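Automation and Work, Unit 5: Handling Tasks in Hotel Room Turnover
Handout to accompany the second lecture
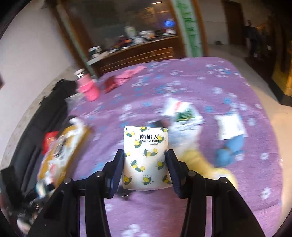 Figure 5.1. Small packet held upright between two ribbed finger pads, over a floral bedspread.

1. Scope

The previous unit dealt with fixed automation: conveyors, laundry tunnels, folding machines. In those cases the work was moved to the machine. Room turnover is different in that the machine has to come to the work, and the work is a room somebody else has been living in. These notes cover the clearing and sorting stage only. Bed making and bathroom cleaning are treated in Unit 6.

The main case is the Dernorton, a long-stay hotel where a handling system supplied by Graltent was introduced in September. Staff interviews were carried out by Hạnh Nông. The task breakdown follows the method in Cúc Đinh's course reader, chapter 9.

2. The object problem

An attendant clearing a bed makes several decisions per item, most of them without noticing: is it rubbish, is it the guest's property, is it hotel stock, can it be squeezed, does it leak. A parallel or linkage gripper settles only the mechanical part. Two opposed pads pressing on the sides of a flat packet give a stable hold if the packet is stiff enough not to fold. Soft items are harder. Crumpled plastic and cloth have no reliable faces to press against, and the grasp point has to be chosen again each time.

Printed packets raise a separate difficulty. In Figure 5.1 the lettering (南极人, Nanjiren) stands among a pattern of lemons, one of which overlaps the end of the brand name. Reading systems trained on plain labels tend to do badly on this kind of surface. The bedspread is also patterned, so that colour alone is a poor guide to where an object ends and the background starts.

3. Task breakdown before and after

Before the change, one attendant did the whole room. The stages were entry check, clearing, sorting, stripping, remaking, restocking and sign-off.

After the change, clearing and sorting were split from the rest. The system picks items and places them in one of three trays (discard, return, query). The attendant empties the query tray, decides on each item, and carries on with stripping. Entry check and sign-off stayed with the attendant.

In the first period of use the system handled 3000 picks. Of these, 736 went to the query tray. The query rate is therefore 24.5 per cent, and each query is a human decision that now takes place away from the bed where the item was found.

4. Effects on the attendants

4.1 Loss of context. A packet on a pillow and the same packet on the floor mean different things to an experienced attendant. Once it is in a tray the position is gone. Several of those interviewed asked for the location to be shown on the handset. This was added later.

4.2 Pace. The system's cycle sets the moment at which stripping can begin. Attendants who used to vary the order of work, for instance starting with the bathroom when a bed was badly cluttered, lost that choice under the first schedule. The revised schedule gives it back for long-stay rooms.

4.3 Responsibility. Under the old procedure a wrongly discarded item was traced to a named person. The new procedure did not say who answered for the contents of the discard tray. Compare the Avcı warehouse case in Unit 3, where the same gap was left open.

4.4 Physical load. Reaching across beds was reduced. Tray lifting was added. The two should not be netted off against each other, as they affect different parts of the body.

5. Terms

Query rate: items referred to a person, divided by all items picked.
Residual task: work left to staff after the rest of a job has been automated.
Compliant object: an object that changes shape under grasping force.

6. Preparation for the seminar

Read the Drollell agreement (course folder, item 9), sections on job grading. Draw up a task breakdown for one room type of your choice and mark the residual tasks. Bring a printed copy.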